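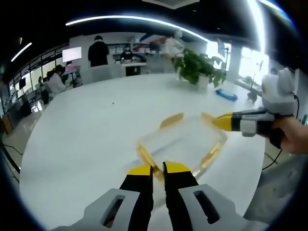 Stesberg Writers' Circle – Short Fiction Page

The Left Tip

The gripper arrived from Trevovdale with a manual of 23 pages, and the twenty-third said that the fingertips were a consumable item. I read this on the first morning, in the tone you use for reading that a rental car should not be driven into a lake. Consumable by whom?

By me, as it happened. I had been hired at the lab to look after the grippers, and I understood the job to be one of light supervision. The grippers were made by Zidex. They had plastic fingers, black jaws, and yellow tips the color of a school bus, and you held one in your hand and picked things up with it all day so that a robot might someday do the same without being asked. I had a degree. I had two screwdrivers and a drawer with a lock.

The trouble began with a clear plastic container. It had a lid, and the lid had a rim, and the left tip would not take hold of it. The right tip would. The right tip closed on that rim like a crab. The left one arrived a little later and a little lower, and slid off, and the container turned a quarter turn on the big white table and looked at us from a new angle.

"It's the left one," said my colleague across the table, who had the other gripper and a fine touch with it. She could lift a grape. She had never, to my knowledge, opened the drawer.

"It's within tolerance," I said. I had no idea what the tolerance was. It was on page 16, and I had skipped to the back.

I took the gripper to the bench and read page 16. The tips, it said, must meet along their full length when the jaws were closed by hand. A sheet of paper slipped between them should be held evenly. If it was not, loosen both tip screws, seat the tips, tighten, and repeat. I tore the corner off a delivery note and closed the jaws on it. The paper hung there for a second, swung like a gate, and fell in my coffee.

I loosened both screws. One came out altogether, which the manual had not mentioned, and went under the bench, which the manual had also not mentioned. I got down on the floor with a flashlight. I found a pen cap, a dried leaf from the plant and a screw. It was not my screw. It was a much better screw, longer, with a nice dark finish, and I have it still.

There were spares in the drawer. The drawer was locked. The key was on my own key ring, where I looked for it last.

By eleven o'clock I had the tips seated. I tightened the right, then the left, and the left crept down as it tightened, the way a picture creeps when you let go of it and step back. I loosened it and set it too high on purpose. It stayed too high. I would call this the low point, but there was still the afternoon.

After lunch I phoned Takács, the distributor, and was put through to a calm voice that asked me how many closing cycles the tips had on them.

"How would I know that?"

"You would have the log."

I looked at the log. It was a clipboard hanging from a nail beside the bench, with a pencil on a string, and it had a column for every gripper. The column for this one was blank below the heading. I remembered thinking, in my first week, that somebody ought to be filling that in.

"Quite a few," I said.

"They should be changed every 1000," said the voice. "The pad wears on one side first. You will see it if you look from the end."

I looked from the end. The left pad had gone shiny and sloped away at the front like a worn heel. You could have seen it from the parking lot. I had spent a morning carefully adjusting the height of something that was no longer there.

"Do you have new tips?" asked the voice.

I had 20 of them. They had been in the drawer the whole time, in a bag, with the words CHANGE THESE written on it in marker. I recognized the handwriting as my predecessor's, from the clipboards and also from a note about the microwave.

The change took four minutes. Screw out, old tip off, wipe the seat with a dry cloth, new tip on, screw in until it stops and no further. Do both sides, said page 17, even if only one is worn – and I did both, with the obedience of a man who has recently been on the floor. I tore another corner from the delivery note. The paper stayed level. I held it up for a while. I may have blown on it.

Back at the table my colleague had moved the container to the middle and was waiting with her gripper up, like someone holding a racket. I brought mine in from the near side. She took the right corner. The rim went between my two tips and stayed there, and the lid came up with a small pop.

"What was it?" she asked.

"Alignment," I said.

She nodded. I went to the clipboard, took the pencil on its string, and wrote under the heading, in a firm hand, the number zero. Then I counted the one lid, rubbed it out, and wrote one.

From the table I heard her gripper close on something, and then close again.

"Is it just me," she said, "or is my left one a bit low?"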